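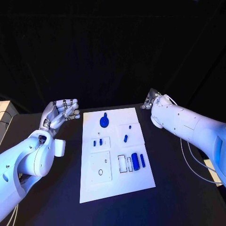 Re-seat the wrist connectors before you touch any calibration, was the advice from the Hunanetti bench, left as a comment on our last gallery, and please stop swapping the left and right cable sets to "test" them. Fair. We did both in the wrong order last time and lost most of an afternoon.

So, second try at a setup page for the two-arm cell at Vatham. March 28, 2024 edition. Only one picture made it up, the notes that go with it got long, sorry. Typed between jobs.

The cell, quick version
Two white arms, one dark table, black cloth behind. White sheet in the middle with the blue parts and the small boards. Shot from the head camera, so left is left as the cell sees it. Everything below assumes that view. If you stand across the table it all flips and you will put the boards down backwards. Has happened.

The sheet
Goes down first, always. Flat, square to the near edge of the table. Do not tape the corners until the check run is done, you will only have to peel it all up again. When a sheet gets a crease in it, bin it and get a new one out of the drawer. We had one with a ridge down the middle and the thin cylinder kept rolling the same way every time, took us far too long to work out why.

Boards
Two-peg board top left. The bigger board with the rectangular hole and the circle goes bottom left. Square board top right. Cylinder outlines bottom right, tall one first then the narrow one. Wipe them before a run, dry cloth only - the cleaner Ambaye sent with the kit leaves a film and the pegs stick.

Blue parts
Knob part up top in the center, stem up. Big cylinder and thin cylinder lying down next to their outlines, not on them. Small peg and short cylinder on the top right board. Check the peg ends for burrs. A fingernail is enough. Any part with a chip goes in the reject tub, not back in the tray "for practice".

Left hand
Open pose for the start check. Look at the knuckles one by one, silver joints, you want the same gap at each finger. Ours had a lazy finger in the last round. Not the motor. Grit in the joint. Soft brush, then a very small amount of the light grease, then cycle it open and shut 30 times with nothing in it. If it still lags after that, then open a ticket.

Right hand
Part closed for the check. Same look at the joints, they bunch up when it's curled so use a flashlight. Listen as it closes. A click is ok, a scrape is not.

Forearm screws
Small dark holes along the shell. Finger tight plus a nudge, no more. The threads underneath are soft and we have already stripped one. Replacment shells are part 929 on the Flatlow order list, long lead time, please do not find out how long.

Cables
The white ones under both arms. They need slack, the arms reach a long way in. But not so much slack that a loop can catch the table edge. Move each arm through full reach by hand, power off, and watch the loop the whole way. Then again with power on, slow speed. If you add a tie put it on the fixed end only, never near the wrist.

Backdrop
Hangs, folds and all. We gave up ironing it. Just make sure it covers the whole back, the cameras get confused by the shelving behind.

Check run order
Power on, both arms to rest.
Left hand open, right hand part closed.
Look at joints, look at cables.
Slow reach, left then right. Never both together on the first one.
Pick the knob, put it back.
Log it.

If it stops with fault 311, that was the wrist connector for us both times. Power off, wait 30 seconds, push the connector home until you feel it seat, power on, start the list again from the top. Do not just clear the fault and carry on, it comes back halfway through a pick and drops the part.

Still to do
New brush for the grease kit, the old one is shedding.
Label the left and right cable sets (yes, see comment up top).
Redraw the narrow outline on the spare sheet.
Full strip and clean of both hands in June, cell will be down for that so plan your runs round it.

More pictures once the hands are apart. Comments open, corrections welcome, the Hunanetti lot already have a list.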